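What's Inside a Computer? Let's Lay It All Out!
Dec 24, 2021

I love opening things up to see what's in there. Clocks, radios, old toys -- and most of all, computers. So today I want to show you the parts that hide inside one of those big box computers that sits on or under a desk.
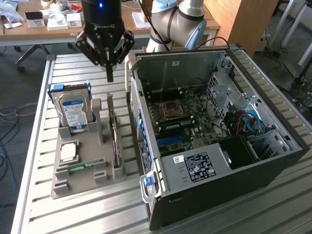

The case

Let's start with the big box itself. People call it a tower, or a case. When it's lying on its side with the side panel off, you can look right in, a bit like a dollhouse. Most of what you find is air! That's on purpose. Computer parts get warm when they work, and air has to move past them to carry the heat away.

The CPU, or the part that does the thinking

See the small square one with the silvery-white top, sitting in its own little pocket in the gray tray? It's called the CPU. I say it does the thinking, but really it does sums and follows orders, incredibly fast. When you press the jump button in a game, the CPU works out where your character goes next.

The shiny top is a metal lid. It spreads the heat out, so the CPU doesn't cook itself. Never touch the underside of one, by the way. The contacts there are tiny and easy to hurt.

The memory, or the desk

The long, thin green boards are memory. One is standing on its edge and another is lying down, and on that one you can spot the row of black chips and the gold contacts. The gold part slides into a slot inside the computer, and that's how the messages get in and out.

I like to think of memory as the top of your desk. You put things there while you're using them, so you can grab them quickly. But when the computer is switched off, the desk gets swept clean. Everything goes! (This is why grown-ups keep telling you to save your homework.)

The hard drive, or the closet

The part held in the blue plastic caddy is a hard disk drive. It says WD Blue on the label. If memory is the desk, this is the closet. Your pictures, your songs and your stories stay in there even with the power off -- you could come back 30 days later and find them all.

Inside a hard drive there's a round, shiny disk that spins, and a little arm that reads it. Please don't open one to look, though. Even a speck of dust can spoil it.

Try it yourself

You don't need a real computer for this. Find a shoebox and cut out 6 pieces of cardboard: one CPU, one hard drive, two memory boards and two spare pieces for parts you want to look up on your own. Color them in, write the names on the back, and see if a friend can guess which is the desk and which is the closet.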